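25 Apr 2003. Finish trials, water-based topcoat over oil, Bratu order. Entry continues from the December pages.
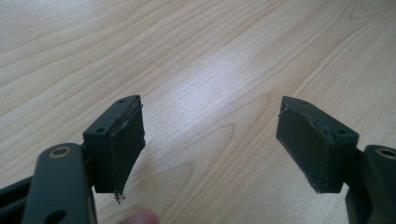

## Where things stand

Kerkitz wants the oil kept for color and a harder film on top. Latifa's adhesion sheet from December had two failures, both on panels coated the day after oiling. Panels left longer held. The sheet doesn't give shop humidity, so I can't separate cure time from a damp week.

Repeating with fixed intervals. Same oil throughout, same can of topcoat, strained before use. Oil wiped back after 15 min and rags hung outside on the line, not in the bin. Tanner, this means you.

## Panels

Offcuts from the Somora boards, planed and sanded to 180, dust vacuumed, then a tack cloth without wax. End grain sealed with shellac on every piece so it doesn't drink and confuse the edge readings.

- A: bare wood, topcoat only (control)
- B: oil, 2 days, topcoat
- C: oil, 1 week, topcoat
- D: oil, 1 week, dewaxed shellac, topcoat
- E: oil only

Scuffed with a gray pad between coats. B loaded the pad badly and left small gummy pills on the surface. That alone would rule it out for production even if the film sticks.

## Results so far

Cross-cut and tape, new blade per panel:

| Panel | Flaking at cuts | Note |
|---|---|---|
| A | none | cold color, grain raised |
| B | whole squares lifted | film peels from oil, not from wood |
| C | edges only | acceptable, not good |
| D | none | warmest of the coated set |
| E | n/a | no film to cut |

Water ring: wet glass left overnight. A and D clean. C had a faint ring, gone by noon. E marked and stayed marked.

Gloss meter is reading high again. Checked against the black tile and it is off by 2 units, same sign each time. Subtracted from everything in the log. Tihomir K. has the service form.

Grain raise on A needs a comment. First coat left it rough enough to catch a cotton rag. Knocking back with 300 and recoating fixed it, but one corner was cut through. D had almost none, the shellac presumably sealing the fibers before the water got at them.

## Cost and time

D adds a coat and a scuff. Measured on one top: 117 minutes of handling, start to finish, excluding drying. I don't have a comparable number for C because I was called to the phone in the middle. Redo.

Costard will ask why we don't drop the oil and tint the shellac. Fair question. Add panel F: amber shellac, no oil, topcoat. If F passes and the color is close enough to E under the north window, the one-week wait disappears.

## To do

- F as above, two coats shellac, thin
- rerun C with humidity written down morning and evening
- hot cup test on A, C, D (not before the film has had three weeks)
- ask supplier whether the new hardener changes pot life
- label the jar on the lower shelf, it is either retarder or thinner

Tane has the sample boards for the color match. Get them back before F is sprayed.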